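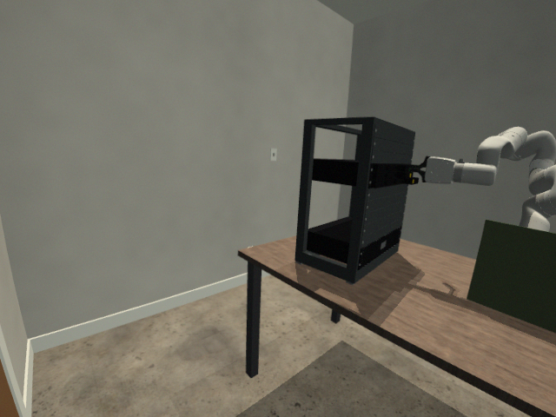
The data collection phase of the Brellden project began on Jul 18, 2018, and will continue through August. Its purpose is to assemble a body of simulated examples from which a learning system can be trained to handle equipment trays in a server rack. Each example consists of the arm's joint positions, the state of the gripper, and a rendered view of the workspace. The task requires the arm to reach in from the side, close two fingers on the end of the middle tray, and hold that grip while the tray slides. The lower tray, with its white label, remains part of the model so that the system must learn to select between similar parts.

Our target is 3000 accepted examples. Crisanto Tan prepared the room model and the schedule of variations, under which the position of the rack on the table is changed after every 20 examples. Lighting is varied separately. I review the recordings in the evening and remove any in which the fingers pass through the tray, a fault in the contact settings that we have yet to correct fully.

More than 4 percent of the first set was rejected on these grounds. The rejected recordings are being kept in a separate folder, as the Manzano group has asked to examine them before the settings are revised.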